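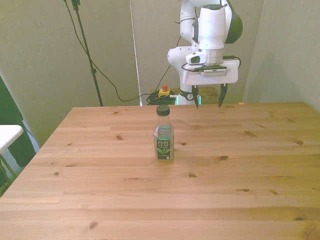 Holz & Oberflächen

Startseite Themen Neue Beiträge Suche Anmelden

Kieferntisch: graue Ringe von Flaschen, ölen oder lackieren?

Kieran Ó Flaithearta
Hallo zusammen, ich habe seit September einen Tisch aus massiver Kiefer, 900 mm tief, vom Vorbesitzer nur gewachst. Wo Flaschen und Gläser stehen, bekomme ich graue Ringe. Abwischen bringt nichts, mit Spülmittel wurde eine Stelle stumpf und heller als der Rest. Ich möchte die Platte neu machen und schwanke zwischen Hartöl und Wasserlack. Muss das Wachs vorher komplett runter? Und was mache ich mit den Ästen, einer davon klebt leicht.

Jordan Garside
Ja, das Wachs muss runter, sonst zieht Öl fleckig ein und Lack hält gar nicht. Erst mit Wachsentferner und einem groben Pad abnehmen, zweimal, über Nacht trocknen lassen. Dann mit 120 in Faserrichtung schleifen, danach 180. Feiner würde ich vor dem Öl nicht gehen. Sind die Ringe danach noch da, sitzen sie tiefer im Holz. Dann hilft Oxalsäure, in warmem Wasser gelöst, mit Handschuhen auftragen und gründlich nachwaschen. Immer die ganze Platte behandeln, einzelne Stellen sieht man später.
Den klebenden Ast mit Spiritus abreiben, bis kein Harz mehr kommt. Bei Lack kommt vorher Schellack auf die Äste.
Ich würde ölen, 2 dünne Aufträge, den Überstand nach 20 Minuten abnehmen. Kratzer kannst du dann einzeln ausbessern. Die Lappen ausgebreitet draußen trocknen, die können sich selbst entzünden.

Okeke
Untersetzer kaufen. Ich hab auch Kiefer und lackiert, nach 4 Jahren sieht das noch ok aus. Vergilbt halt ein bisschen.

Kieran Ó Flaithearta
Danke, dann wird es Öl. Wachsentferner ist bestellt.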